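Fergate Receipts

Grocery and household receipts from discount stores, typed by hand into plain tables. Current version: 2. Last change: 10th September.

What is in this repository

Fergate Receipts is a small collection of shopping receipts from two chains, Fergate (food) and Wonen (things for the home, some food near the cash desk). All shops are in Wurkosham or close to it. I started to keep the receipts for my own household budget and later my neighbors gave me theirs. In total there are 776 receipts. The product names were very different from receipt to receipt, so I made one list of clean names, and this list has 913 lines.

The collection can be used for learning how to clean shopping data, for comparing prices of the same product in two shops, or for testing a program which reads receipts. It is too small for saying anything about prices in the whole country.

Files

receipts.csv has one line for each receipt
items.csv has one line for each product on a receipt
names.csv connects the printed name with the clean name
shops.csv has the shops, with the chain and the part of town
fan/ is the small program Fan, which checks the tables

All files are UTF-8 with a comma between the fields. A decimal point is used in prices. If you open items.csv in a spreadsheet, please import the column barcode as text, otherwise the zeros at the beginning are lost.

Columns in items.csv

There are 14 columns. The ones that people ask me about are these:

receipt_id: the same number as in receipts.csv
printed_name: exactly as on the paper, also with the mistakes
clean_name: from names.csv, empty if I could not decide
quantity: pieces, or kilograms when unit is kg
price_paid: price after discount
price_shelf: price before discount, if it was printed
deposit: bottle deposit, always on its own and never inside price_paid
returned: yes or no

At Wonen a coupon is printed at the end of the receipt and it is for the whole basket. I did not divide it between the products. It stands in receipts.csv in the column basket_coupon. Because of this the sum of the items is sometimes higher than the total.
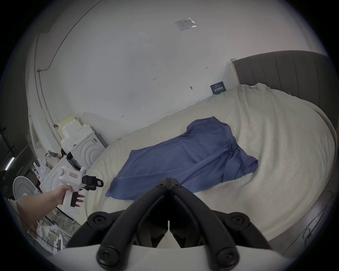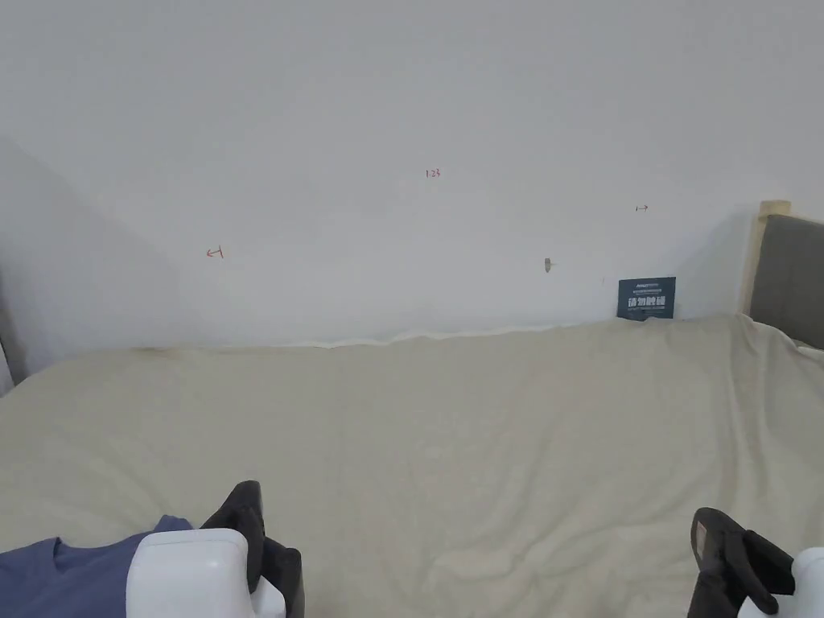
How to run Fan

Fan needs Python and no other package. Go to the main folder and write:

python fan/check.py items.csv receipts.csv

It prints the receipts where the sum is different from the total by more than one cent. With the option --coupons it takes the basket coupons into account first. With --names it prints every printed name which has no clean name yet. Fan never changes the files. It only reads them.

Privacy

Before typing, I removed the card number, the loyalty number, the name of the cashier and the exact time. Only the part of the day is kept (morning, afternoon, evening). Products from the pharmacy shelf are all called "pharmacy item". Every household got a letter instead of a name, and the letters were mixed again for version 2, so please do not join the two versions by household.

If you gave me receipts and want to have them taken out, write to me and I will do it in the next version. The paper itself is destroyed after the second check.

Known problems

Thermal paper becomes pale. Some receipts from February were hard to read, and when I was not sure about a digit I left the price empty.
Fergate changed its short names in the middle of the collection. "WHL MLK" and "MILK WH 1L" are the same product, but there are other pairs where I may be wrong.
Loose fruit has no barcode, and apples of different kinds are often sold under one name.
Two households shopped mostly in the evening, when bread is cheaper. The average bread price is therefore too low.
Returned goods have a negative quantity and a positive price. This was a bad choice, but changing it would break the scripts of other people.

License and corrections

You may use the tables for any purpose if you mention Fergate Receipts and the version. Corrections are welcome as a changed line in names.csv, with the receipt_id where you found the mistake. Please send small changes and not a whole new file, I compare everything by eye.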